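July 31, 2022
Minutes by Nanna Stougaard

Meeting of the Pillay Street Tenants' Association

Present: Shireen Hendricks (chair), Kagiso Van Wyk, Margareta Vasiliu, Boonsong Boonyarit, Nanna Stougaard (minutes).

1. Minutes of the last meeting
The minutes were approved with one correction. The bicycle room is closed at 10 in the evening, and I had written 9. I am sorry for the mistake.

2. Water pressure
Kagiso has spoken again with Ravano, the plumbing firm. They agree that the pressure on the upper floors is too low in the morning, but they want to see the pump before they give a price. Kagiso will let them in and will stay with them during the visit.
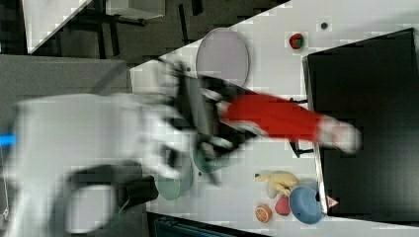 Shireen asked if the tenants must be told before the water is turned off. It was agreed that a paper will be put in the entrance two days before, and also under the doors on the upper floors. Nanna writes the paper.

3. Laundry room
The second washing machine is still out of order. Ziritton offers to repair it for 138 dollars, with the new door seal included. Boonsong thinks the price is fair. Margareta would like to have a second offer first, so that we can compare.

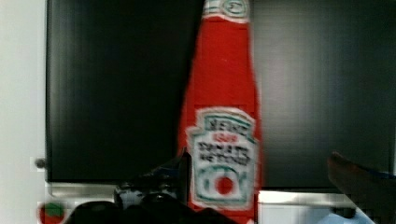

Boonsong answered that a second offer will take weeks, and that families with small children are already washing late at night. He reminded us that we waited also last time, and the price did not become lower. After this Margareta agreed to the repair, but she wants it written here that the old seal lasted less than one year.

Decision: Ziritton is asked to do the repair. Four in favor, one did not vote.

4. Courtyard
The bench by the gate needs paint. Margareta still has a can of green from last summer and will check if it is usable. 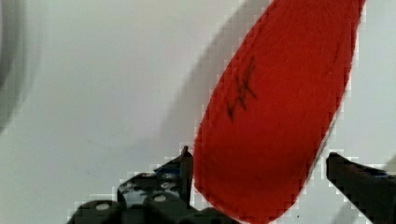
The neighbors at Nustuditz have complained that our hedge grows over their path. Kagiso will cut it in August, when the birds have left it. He needs to borrow a ladder of 3 meters.

5. Other matters
The key to the attic is missing. Whoever has it, please give it to Shireen.

Next meeting will be at the end of August, same place. Boonsong brings the coffee.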